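7.4 False "Grip OK" with thin bottles

Akex reports a good grip whenever motor current passes 200. Don't take its word for it. A thin plastic bottle gives way, and fault 176 may never show. 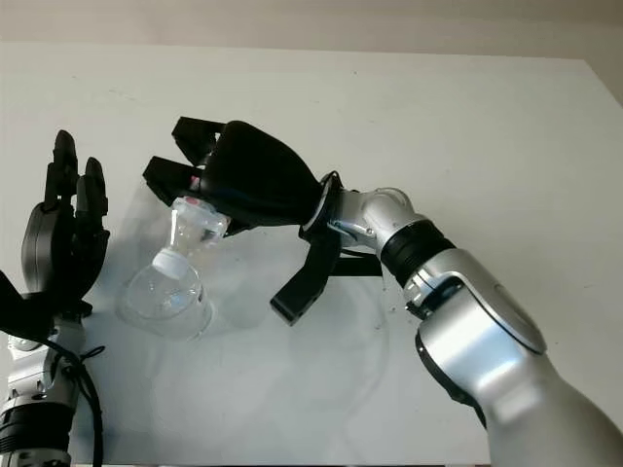
Futcombe, November

1. Press Pause before reaching over the table.

2. Set the current limit to 300. The release notes call this "self-tuning." We have yet to see it tune anything.

3. Run the pour at low speed, with the bowl in place and the cap left on. 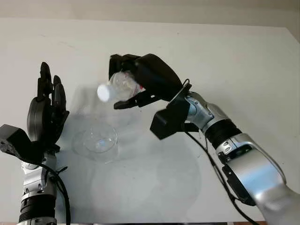 4. Check the fingertip screws and pads with the power off.

CAUTION: The blue light is no proof that the fingers are safe to touch.

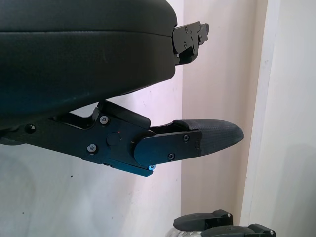
If the fault comes back, log it as 2719 and send it to Henok Tufa. Restarting only clears the message.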